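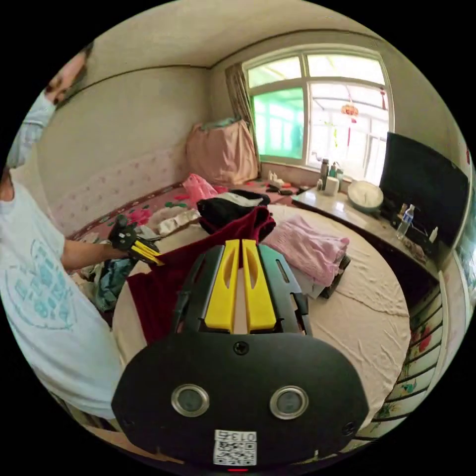
From: Christos Karras
To: gripper-bench list
Date: 2020-08-23
Subject: Re: Usel fingers vs Stellunero fingers on cloth

Sheldon Gagnon wrote:

> We've now put 1,388 garment picks through the pair of Usel handhelds and
> I think the case is made. Slotted yellow fingers, two cameras in the
> housing, no base station to set up. Failure rate is well under what we
> had with the Stellunero set last October. Unless somebody objects I'd
> like to order 10 more pairs and retire the Stelluneros.
>
> Hadiza has the spreadsheet if anyone wants it.

I'm somebody, and I object, at least to the speed of it.

I went through Hadiza's spreadsheet on Friday night. The total is fine. What bothers me is what counts as a pick. In the Stellunero runs we marked a failure if the cloth slipped at any point before it was let go. In the Usel runs the column says "grasp achieved", and as far as I can tell that means the fingers closed on something. Those are two different tests. If you drop the rows where nobody wrote down what happened after the lift, you lose 350 of them, and I don't know which way they would have gone. Neither does Sheldon.

Then there's the cloth. Bunched-up things on a bed are easy. A heap gives you ridges everywhere and any pair of fingers will catch one. The hard cases are a single thin layer lying flat on a sheet, and the edge of something already folded, where you want the top piece and not the two under it. I found 63 rows that I'd call hard by that rule. That is not much to retire a set of hardware on.

I do like the slots. The fingers give a bit when they press on the mattress, and with the Stellunero ones I was forever digging into the sheet and dragging it along with the shirt. So if someone told me the Usels were gentler on a soft surface I'd believe it. "Gentler" isn't in the spreadsheet though.

Things I'd want before any money goes out:

Same operator on both sets, same afternoon, same clothes. Valtteri did nearly all of the Usel picks and he is the best we have. The October lot was four of us taking turns, and I was terrible.

One definition of failure, written down first. I'd keep the old one.

Some folds done with two hands. A pair of handhelds is meant to be used as a pair, and most of what's in the sheet is one hand working while the other waits. I'd like to see how often the two get in each other's way over a small garment.

Bright windows. On the Selivlow trial we had whole stretches where the view outside was blown out and the cloth in front went muddy. I haven't seen anyone check whether the Usel cameras cope better, only that there are two of them. Two bad views don't add up to a good one.

Arwel asked off list whether the Pesonen controller would take either set. It should, but I've only tried it with the Stelluneros and the timing drifted if I left it running over lunch. Somebody with more patience than me could have a look.

I can give it a day the week after next, and I'll bring the thin shirts. If the Usels still come out ahead I'll say so here and Sheldon can have his order. Two more pairs would be plenty to begin with, whatever the result.

Hadiza, could you add a column for layer count? Even a guess would help.

Christos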